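Chapter 9: Putting the Matches in Order

Posted in August by Myrtle Strickland
Filed under: The Business of the Ring > Free Chapters

A wrestling card is a list of matches in an order. Every person who has ever bought a ticket believes they could write a better one, and some of them are right. This chapter deals with the order. Chapter 8 covered who is on the list and what they are paid, and if you skipped it because of the tax tables, I understand, but the exercises at the end of this chapter assume you didn't.

Start with the building. The Schumacher Hall in Plirkilby seats 2764 for wrestling, and the promotion we will follow through the next few chapters, Zultwood Championship Wrestling, has never filled it. On a good night it fills the floor and the lower bowl. The upper bowl is curtained off, and the ring announcer is under instructions to refer to the place as "packed." Students from a theater background will find this familiar.

The crowd arrives in the mood it left work in. It has paid for parking. It has stood in a line for nachos. The first match has to turn all of this into noise, and it has to do so before half the people in the lower bowl have found their seats. For this reason the opener goes to two wrestlers who are quick, well liked and unlikely to argue about it. The opener is a very good spot on the card that nearly every wrestler regards as an insult. Fasil Worku opened for Zultwood for most of his career and asked to be moved in every contract meeting. When he was finally moved, to fourth, the early crowds went so flat that he was back in the opener by spring, with a raise.

After the opener the booker has a problem, because the crowd is now awake and the main event is two hours off. A room can shout at full strength for only so long. If the second match tries to beat the first, and the third tries to beat the second, then by intermission the audience is hoarse and looking at its phones. The card needs valleys. In the trade a valley is called a cool-down match, though never in front of the people wrestling in it.

The comedy match makes a fine valley. So does a short squash, in which a large newcomer flattens somebody in two minutes and the crowd learns his name. The long grudge interview is also a valley, usually by accident.

Intermission comes next, and it is the most profitable match on the show. At the time of writing Zultwood sells T-shirts, foam fingers and a calendar. Saeed Bakhtiari, who booked the company through its leanest years, worked out that a villain's shirt sells best when the villain has just lost and a hero's shirt sells best when the hero has just been cheated. He therefore ended nearly every first half with somebody getting cheated. Regulars caught on. They kept buying the shirts.

The semi-main event is the spot that gives young bookers the most trouble. It must be good, since it follows a break and people are drifting back with pretzels. It must also leave something for the last match to do. The classic mistake is to put a wild brawl through the seats in this position and then ask two technical wrestlers to go on afterward and trade wristlocks for a title. Consider the night Zultwood ran exactly that. The brawl spilled out past the merchandise stand, a good part of the audience followed it there, and the championship match began in front of people who were facing the other way. Yasir Tarar, who retained the belt that night, still describes it as "intimate."

That leaves the main event. The rules for it are simple enough to fit on an index card, and bookers have been losing the card ever since:

Put the match people paid to see last.
Finish it before the hall's overtime rate starts - at the Schumacher, 10:30 p.m.
Send them home happy, or angry enough to come back. Mildly confused doesn't sell tickets.

Key terms for this chapter: opener, cool-down, squash, semi-main, go-home time.

COMMENTS

Sunita Alcantara: Assigned this to my event management class. Two of them want to know if the foam finger is a case study. Is there a teacher's copy with the exercise answers?

turnbuckle128: You left out the battle royal. Best opener there is. Everybody gets on the card and you're done by nachos.

Myrtle Strickland: The battle royal is in Chapter 10, under insurance.

plirkilby_lowerbowl: I was at the brawl show. I was one of the people facing the other way. Great night

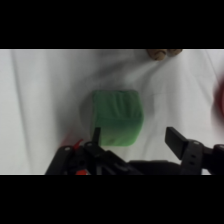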